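4.2 Merchandise Tables and Time Spent by Buyers

The sales records from Eddale cover 274 transactions made at support-act tables during the June club dates. Each record gives the item, the price, the payment method, and the time to the nearest minute. Headline-act sales were handled under a separate contract with the venue and are left out of the analysis. Records without a time stamp were kept for the price model but dropped from the queue model.

Table position was coded from floor plans supplied by the venues. A table was coded as "exit" if a person leaving by the main doors had to pass it, and as "side" in all other cases. The Bollineck room has two sets of main doors, and its table was coded as "side" on every night because the nearer set was locked after the support act finished.

11 shares | 5 comments

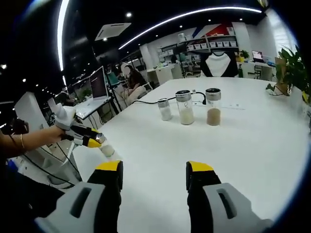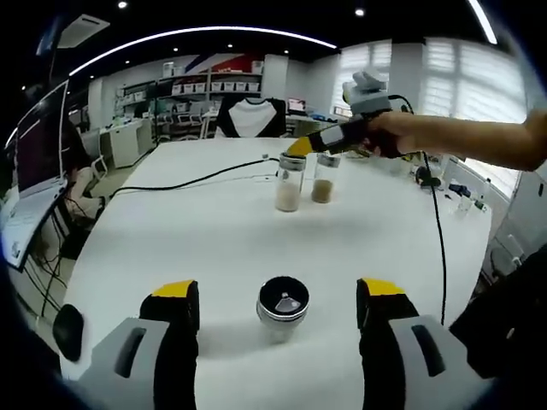
Figure 3. White tabletop with hand-held grippers, two views.

Queue length at the merchandise table was the strongest predictor of lost sales in the 40 minutes after the last song. Buyers who joined a long line often left it when the house lights came up, and the loss was larger for shirts than for records. Surface color was entered as a control, with three levels: white, black, and printed cloth. The white level refers to a plain top of the type seen in both views of Figure 3, against which black shirts and dark record sleeves stand out under low light. The effect of surface color was small and did not hold when the Dantas dates were removed. Those dates combined a white table with an exit position, so the two variables cannot be fully separated in the present data.

Price display had a clearer effect. Tables with one large price sheet had shorter service times than tables where each item carried its own tag. Sibiya (Bheki Sibiya, personal communication) reports the same pattern for seated shows at Fistberg, although that venue accepts cards only and closes its table during the set. Cash sales in our sample took longer to complete at every position, and the difference was greatest when one seller handled both stock and payment. Seller count was therefore retained in the final model, reported in Section 4.3.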